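2020-11-13
Reading time: 3 min

Zelenák rig, sync and feedback path

Power-up at the bench with the full chain for the December set: Jeser mixer into the Grivby distribution box, two outputs to monitors, one back through the capture side to close the loop. Audio from the Ivow synth taken off the headphone jack, padded, and fed to the luma input on channel 3.

Channel 3 still rolls. The picture holds for a few seconds, then tears from the top third downward and relocks. Swapped the BNC lead, no change. Swapped channels 2 and 3 at the distribution box and the roll stayed with the input, so the box is cleared. Terminated the unused output at 75 ohms anyway. It should have been done last time.

Scope on the sync line: the tips are being clipped whenever the audio peaks go through. The pad is a straight divider and does nothing about DC. Riaan Mofokeng suggested AC coupling ahead of it and letting the mixer clamp sort out the level. Fitted a 1,000 uF cap, the nearest thing in the drawer. Far larger than needed, and it takes a long time to settle after a patch change, but the roll stopped. Left it in for the rest of the session. Order something smaller before boxing it up.

Loop gain

Feedback gain is on the unmarked knob to the left of the key level. With everything else at center:

– below 13 on the taped scale, trails die out before the second pass
– from 13 to 15, stable tunnels, slow drift to the left, color holds
– above 15, white-out, and the only way back is to pull the key down to zero

The usable range is too narrow for live work. A trim pot in series would spread it across more of the knob's travel. Riaan prefers a second knob for coarse and fine. I think two knobs in the dark is asking for trouble, but he is the one playing it. 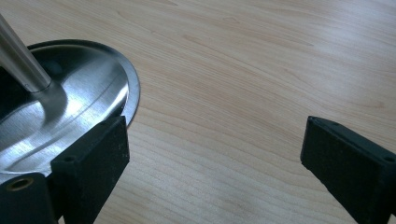
Audio response

Low sine from the Ivow gives clean horizontal bars, as expected. At 60 Hz they nearly stand still and creep upward. Detuning by a fraction of a hertz sets the creep rate, and this is the most controllable thing in the whole patch. Square wave is harsher and shows ringing on the trailing edge. Noise into the same input is dull, just gray fuzz. Noise into the key is much better and breaks the tunnel edges up without killing the loop.

Logged as patch 94 in the shared sheet. Knob positions are in there, except hue, which I forgot to write down. Somewhere left of center.

The left monitor reads warmer than the right. Degaussed both, small improvement. Not chasing it further, the projector feed comes off the other output.

To do

– replace the 1,000 uF cap, try 220 and 100
– make up the trim pot on scrap board, test before cutting the panel
– strain relief on the channel 3 lead
– Riaan to bring the short RCA cables back
– rerun patch 94 from cold and note how long the drift takes to settle
– ask Zelenák about power at the venue, need one circuit for all video gear to keep hum bars out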